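The Great Mug Situation

So we finally have to talk about the mugs. I did a count on Tuesday night (I'd had a glass of wine and it seemed like a good idea) and there are 29 of them in this apartment. Two people live here! One of them mostly drinks water!

It all started when the shelf over the sink began to sag. Renato looked at it, pushed on it with one finger and said "huh," and that was enough for me to take everything down before we lost the lot. They sat on the floor by the fridge for four days and we stepped over them like a sleeping dog.

The rule I made was that each of us keeps the ones we reach for and the rest go in a box for the thrift store on Trestbridge. I was very strict for a good ten minutes. Then I found the green one from my first job at Galatell, with the chip in the handle, and I sat down on the floor and got sentimental about a company that never once gave me a raise. It stayed. Renato kept the enormous soup one, which I don't count as a mug but he does, and we've agreed to stop discussing it.

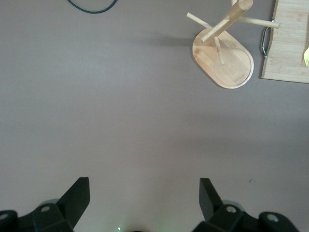 My mom has had a mug tree for as long as I can remember, a wobbly metal one with rubber tips that fell off into the coffee. I swore I'd never own one. And now look at me, proud owner of a pale wooden one with an oval base, and I'm completely in love with it. The pegs stick out in different directions, so it takes a little thinking to work out what hangs where - the one that reaches out over the base is going to be for something small, I think, maybe the espresso cups. I like it next to the cutting board, though Renato votes for the other end by the toaster.

I almost bought a bigger one, by the way. It was 40 dollars and had a little drawer underneath for tea bags, and I stood in the store holding it for ages. But a bigger tree means more mugs, and I know myself.

Anyway, the box is packed and taped and sitting by the front door. I did go back in for one more (the blue speckled one, I couldn't do it, sorry) and then I taped it up again with a LOT more tape. If anyone local wants first pick before I drop it off, leave a comment. There's a nice tall one with a lid, and a set with lemons on them that are honestly cuter than I made them sound to Renato.

Next up is the shelf itself. He says he can fix it with a couple of brackets - we'll see!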